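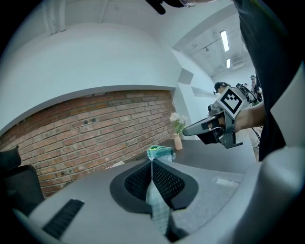 Anyone know how to get hold of the old Lomescombe exhibition book?

Posted by Flurkik, 11 June 2019

Hello all, hoping somebody on here can point me the right way. I'm trying to find the book that went with the Lomescombe housing exhibition, the one with the long essay by Theresia Brunner about the courtyards and what she calls "leftover ground". I read a photocopy of a few pages years ago when I was at college (terrible copy, half the captions were black smudges) and now I'm writing a piece for our residents' newsletter about the garages they want to knock down behind us, and I'd love to quote her properly.

What I've got so far is this. The library catalogue lists it, but as a two-volume set, and my memory is of one fat paperback. The county copy is marked "reference, store" and when I rang in March they said store was shut for the move and to try again later. I did try again later and got the same answer from a different person. There's one for sale online at a price I'm not going to repeat because my husband reads this forum.

So, a few things really. Is it one book or two? Is the Brunner essay in all the versions? And if I can only get hold of somebody else's quote from it, is it all right to use that, or will some architect write in and tell me off? I don't need the plans, only the essay, and I think it starts on page 137 but that might be my photocopy's numbering.

Thanks in advance, and sorry if this has been asked before, I did search but the search on here hates me.

Ruchti

Ooh, I have this one! Well, half of it. It came out first as a single paperback for the opening and then the publisher split it a couple of years later when they added the section on roads and parking. So you're remembering right and so is the library.

The essay is in the single volume and in volume two of the set. It isn't in volume one at all, which catches people out, as volume one is the one that turns up cheap in charity shops and it has her name on the back cover with everyone else's. I bought it myself on the strength of that and was very cross on the train home.

I've just been to look and in my copy (the single paperback) the essay begins on page 141. Page 137 is the title page for that whole section, with a short introduction by the editors, so I'd guess your photocopy started there. Worth checking, because if the bit you want to quote is in the introduction then it isn't Brunner's and you'd be putting somebody else's words in her mouth. The "leftover ground" part is definitely hers, it comes quite early on, after the story about the washing lines.

About quoting second hand: for a newsletter I'd say go ahead, but say so. Something like "Brunner, quoted in" and then whatever you found it in. What I wouldn't do is copy the quote and give the original page number as if you'd had it open in front of you. I did that once in a dissertation and the person I'd borrowed from had missed out a "not". My tutor noticed.

Also try inter-library loan and ask for volume two by itself. If you ask for the set they seem to need both volumes in the same place and it goes nowhere. Ours charged me a few pounds and it took just under three weeks. You might only be allowed to read it in the library, so take a pencil.

If you get stuck, message me with the sentence you're after and I'll happily look it up and type it out.

Enditz

pretty sure its online somewhere for free, most of these exhibition books are. try the publisher. I wouldn't bother with the book myself, the exhibition was better, they had a big model of the estate you could walk round. the essays are a bit heavy going and she goes on about paving for pages

what are they putting where the garages are? we had the same thing here and it was flats

Flurkik

Thank you both! Ruchti you are a marvel, it's the washing lines bit I half remembered, I'd completely forgotten that was what led into it. I've put in a request for volume two on its own and the woman on the desk didn't even sigh. Will message you about the one sentence if it doesn't come before our copy date.

Enditz, I had a look on the publisher's site and there's only the contents page and a sample of the roads chapter, unless I'm missing a link? And yes, flats, plus "flexible amenity space", which as far as I can tell from the drawing is a bench.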